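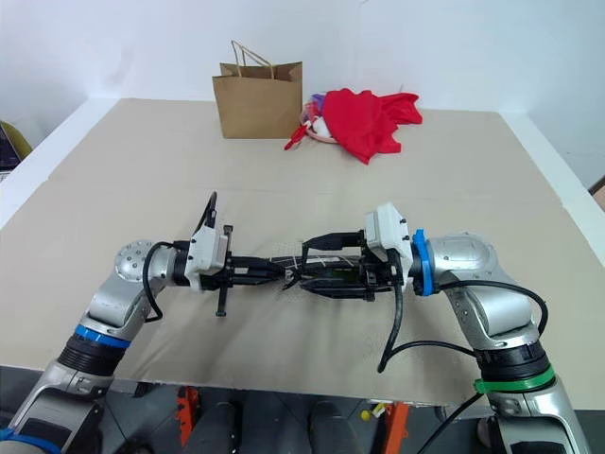
Paper bag

A paper bag is a bag made of paper, usually kraft paper, and used chiefly for carrying shopping, food, post and other things that the bag will outlast only if they are light and dry. The term covers a wide family, from the flat envelope in which a single bun is sold to the multi-layered sack in which cement is delivered. In everyday British speech it most often means the upright brown carrier with two handles, which most households keep more of than they will ever use.

Contents
Terminology
Material
Construction
Handles
Strength and its limits
History
Environmental questions
Reuse and hoarding
In games and on heads
See also

Terminology

The trade distinguishes between bags and sacks, and does so with a firmness not shared by its customers. A sack is generally made of more than one layer, or ply, and is meant for bulk goods such as flour, animal feed and building materials. A bag generally has a single ply and is meant to be handed over a counter. In the United States "sack" is used in some regions for the counter article as well, and "grocery bag" for the large handleless sort that is carried in the arms like a sleeping child.

In Britain the handled version is a carrier bag, a name it shares with the plastic bag. "Poke", an older word for a small bag, survives in Scotland, where chips may still be sold in one, and in the proverbial warning against buying a pig without looking at it first.

Material

Most carrier bags are made of kraft paper, named after the German word for strength. The kraft process, developed in Germany in the late nineteenth century, cooks wood chips in a strong alkaline liquor, which dissolves most of the lignin and leaves long, tough fibres behind. Mills using the process have a smell, commonly compared to cabbage, and people who live near them are said to stop noticing it.

The brown colour is simply that of unbleached pulp. It has come to stand for thrift and honesty, and bags are sometimes printed brown on white paper to obtain the effect. Bleached kraft is preferred by chemists, bakers and shops that sell one jumper at a time. Recycled fibre is widely used as well, although fibres shorten each time they are pulped, and a bag made wholly from old paper usually has to be thicker than one made from new in order to do the same work.

Greaseproof and wax-coated papers are used for hot food. The window found in many bakery bags is a separate piece of film glued over a hole, and is the part that recycling leaflets ask people to tear off.

Construction

Four basic forms are in common use.

The flat bag is a tube of paper pasted along its length and closed at one end. It has no depth until something is put into it, at which point it has too much in the middle and none at the corners.

The satchel bag, or gusseted bag, has a fold let into each side so that it can open out. Most bread bags are of this kind.

The block-bottom bag has a rectangular base and, unlike the other two, will stand up unaided. It folds flat again along the same creases if these have been respected, and along several new ones if they have not.

The pasted valve sack is closed at both ends and filled through a small opening in one corner. It is seldom met with outside builders' yards.

Machines form all four from a continuous reel. The paper is folded around a metal plate, pasted down the seam, cut to length and closed at the bottom. Printing is usually done on the reel beforehand by flexography, a method that suits bold lettering and is unkind to photographs.

Handles

Three types of handle account for nearly all paper carriers. The twisted handle is a cord of rolled paper, glued between the mouth of the bag and a reinforcing patch. The flat handle is a folded strip fixed in the same manner, usually inside, and is cheaper and less comfortable. The rope handle, of cotton or synthetic cord, passes through punched holes and is knotted inside. It is associated with perfume, wedding presents and the sort of shop where the door is opened for you.

Handles tend to fail at the patch and not along the cord. Writers on packaging have given this a good deal of attention. Loredana Orlandini, in her handbook for small shopkeepers, The Counter and the Bag, advises that a bag should be lifted once by both handles before the customer is allowed near it, and that the shopkeeper should look calm while doing this. She also recommends against hanging a paper carrier from the handlebar of a bicycle, a practice she describes as "a way of posting one's lemons to the road".

Strength and its limits

Dry kraft paper is remarkably strong when pulled. A carrier of ordinary size will take a week's tins without complaint if the load is spread across the base and the bag is not swung. Its weaknesses are sharp corners, sudden movement and water.

Water is the worst of these. The bonds between paper fibres loosen when wet, and ordinary kraft loses most of its strength once soaked through. Resins may be added to give what the trade calls wet strength, but these slow the paper's breakdown in recycling and raise its price. Most carriers go without them. The usual enemies are therefore rain, thawing peas and the outside of a milk bottle that has been taken from the fridge and packed by someone in a hurry. The base gives way first, often in one piece.

Double bagging, the placing of one bag inside another, is an old remedy. It roughly doubles the paper and does rather less for the handles, as only one pair tends to be held.

History

Shopkeepers wrapped goods in paper long before they put them into bags. Sugar was sold in blue paper, tea in packets folded by hand, and sweets in a cone twisted at the bottom. Skill in wrapping was part of a grocer's training, and a tidy parcel tied with string was taken as evidence of sound character.

Machine-made bags appeared in the middle of the nineteenth century. An American, Francis Wolle, patented a bag-making machine in 1852. Margaret Knight, who worked for a bag company in Massachusetts, devised a machine for making flat-bottomed bags and received her patent in 1871, after a legal dispute with a man who had seen her model being built and had applied for a patent of his own. Part of his case was that a woman could not have understood the mechanism. She produced her drawings and won.

Charles Stilwell's pleated, self-opening bag followed in 1883. Handles came later, and the credit for one well-known early version goes to Walter Deubener, a grocer in Saint Paul, Minnesota, who had observed that his customers bought only as much as they could carry and drew the commercial conclusion.

Plastic carriers, lighter and cheaper, displaced paper in most supermarkets during the last quarter of the twentieth century. Paper held on among bakers, greengrocers and dressmakers, and returned more widely once plastic bags began to be taxed, charged for or banned.

Environmental questions

Paper bags come from a renewable source, break down readily and are accepted in most kerbside collections. They also take more energy and water to make than thin plastic bags, and weigh more, so that more lorries are needed to move the same number. Comparative studies disagree about how many times a paper bag must be reused to come out ahead, and the answer depends heavily on what is counted, who is counting and where the bag ends up.

Reuse and hoarding

Used bags are commonly employed for kitchen scraps, for ripening pears, for covering schoolbooks and for holding other bags. The last of these is the most widespread and the least studied. Tapio Keskinen's essay "The Bag of Bags" is an exception. Keskinen kept a record of the bags entering and leaving his own kitchen through one February, and found that 11 had come in and 2 had gone out, one of them inside the other. He proposed that a good bag is never used because it is good, and a bad one is never thrown away because it would do for something.

A rope-handled bag from an expensive shop may be kept for years and lent to relations on the understanding that it comes back.

In games and on heads

Paper bags are used at parties for lucky dips and for guessing games in which a player must identify an object by feel. Inflated and struck, a bag makes a loud report, a use discovered independently by every generation of schoolchildren. Worn over the head, with holes for the eyes, it has served supporters of unsuccessful sports teams as a mark of loyalty combined with embarrassment.

The British expression "couldn't fight his way out of a paper bag" suggests extreme feebleness. It takes no account of wet strength.

See also

Brown paper
Carrier bag
Envelope
Greaseproof paper
String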